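The Trial Month

My aunt's toy shop on Pondusgate had been losing the same battle every winter for as long as I'd worked there, and the battle was with the bins. People brought in what their children had outgrown, we gave them a little credit toward something else, and by the end of November the back room was so full of bears and blocks and plastic teacups that you had to turn sideways to reach the kettle. So when the brochure from Virka came through the door, promising a sorting arm on a month's trial with setup and collection included, my aunt read it standing up, in her coat, and then sat down and read it again.

There had been a rival offer, I should say. Grostetti wanted a deposit and 2,000 a year after that, and their man on the phone had called our stock "mixed small goods," and she never forgave him for it. Virka's woman had asked what kind of toys. That settled it, more or less, though my aunt told everybody afterward that she'd compared the terms very carefully.

Before they'd send anything out, you had to go and see it work. You were to bring a few of your own things, as ordinary as you liked, and they would supply the rest. We took the train with a shopping bag on my lap, and my aunt carried the plush bone herself, the pale blue one she'd always said was too cheerful to price. Virka turned out to be up a flight of stairs over a bakery called Bouchard, and the whole place smelled of butter, and I have sometimes thought that the butter did half the selling.

They gave us two folding chairs and a cup of tea each. The room was hung with black curtains like a school play, and I found I was whispering. My aunt leaned so far forward in her chair that I put a hand on the back of her coat.
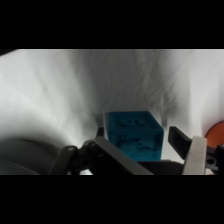
The blue block at the fingers.
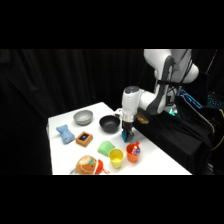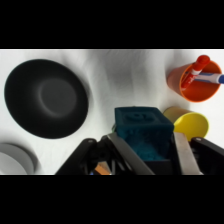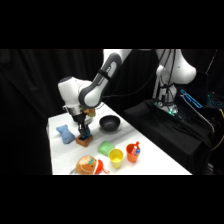
"It's slow," I said, when I thought the woman from Virka was out of hearing.

"So was your uncle," said my aunt, "and he never dropped a thing."

She had her questions written on the back of an envelope and she went through every one of them. What did it do with a toy it had never met before? (It asked for help, the woman said, and somebody in the office would look and tell it.) Would it mind being switched off for lunch? Did you pay for the days the shop was closed? And then one that wasn't on the envelope at all, which was whether it could tell when a thing had been loved. The woman took her time over that. She said no, it couldn't, but it could be told to put anything it wasn't sure of to one side, and a person could look through those in the evening. My aunt wrote that down and underlined it.

I'd like to say I was won over on the spot, but I worried all the way home. I worried about the stairs, and the plug sockets, and what we'd do if one of the regulars took against it. I even did sums on the window with my finger. My aunt ate the roll she'd bought downstairs and let me get on with it.

They set it up in the back room on a cold morning, and it took 3 hours and most of our biscuits. For the first week it put aside nearly everything, and we sat up each night with a great heap of things it wasn't sure of, and I grumbled – I grumbled a good deal, in fact – until I noticed that we'd gone back to talking the way we used to when I was small and she let me stay up to price the marbles. She'd hold up some bald old rabbit and tell me whose it might have been. By the second week the heap was smaller. By the third there was a clear path to the kettle, and she stood in the middle of it with her arms out to either side, just to show that she could.

The letter about the trial ending was dated Dec 22, 2025, and it lay on the counter under the tape dispenser for 2 days. She could keep the arm on or send it back, with a box to tick for each. I asked her which it was going to be. She said she wanted to ask them something first, and she rang up Virka right there with customers waiting, and what she wanted to know was whether it could be set to be unsure a little more often.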